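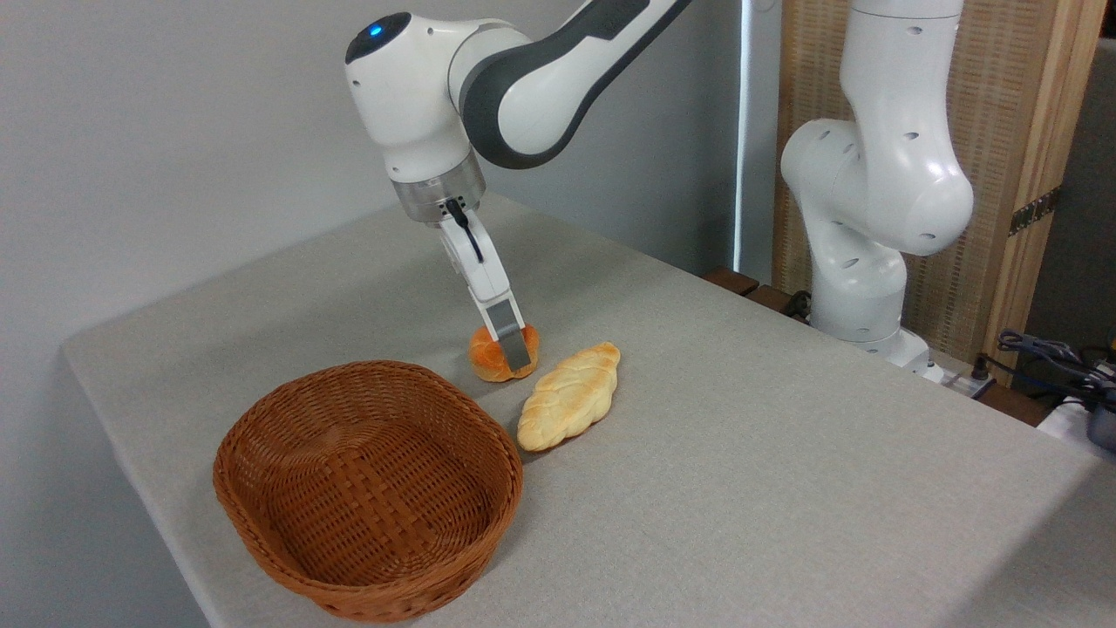

The left arm's gripper closed on a round bun, with the braided loaf and the basket still to go. Civska bench, May.

Bread sorting added to the Civska task set

The Civska bench has a new teleoperation task. The operator picks up two bakery pieces from a cloth-covered table and places each in an oval wicker basket. One is a small round bun, the other a braided loaf. The task uses one arm; the second stays parked at the rear of the table for the full episode.

Operators drive the arm with the Jetus hand controller, which maps wrist motion to the gripper at a fixed scale. Gripper opening is on the trigger. A session is 40 episodes, and the starting positions of the bun, loaf and basket are changed after every fifth one. To date 72 episodes have been accepted and 17 rejected, most of them for a grasp that slipped before the piece cleared the basket rim.

The loaf takes more practice than the bun. The bun can be approached from nearly any direction. The loaf has to be gripped across its short axis, so the wrist must be turned before the descent begins. Operators who turn it during the descent tend to push the loaf along the cloth, and the resulting path is a poor one to learn from. Please finish the rotation at hover height, pause briefly, then go straight down.

Two changes apply to all Mansilla protocol tasks from this month. Episodes now end when the gripper is open and clear of the basket, with no return to the home pose. Corrections made in mid-episode are kept if the piece stays on the table, and should be tagged as recoveries in Pesmont before upload. Files without a tag will be returned to the operator.

The next addition is a two-arm version in which the parked arm steadies the basket. Booking for practice time is open on the bench calendar.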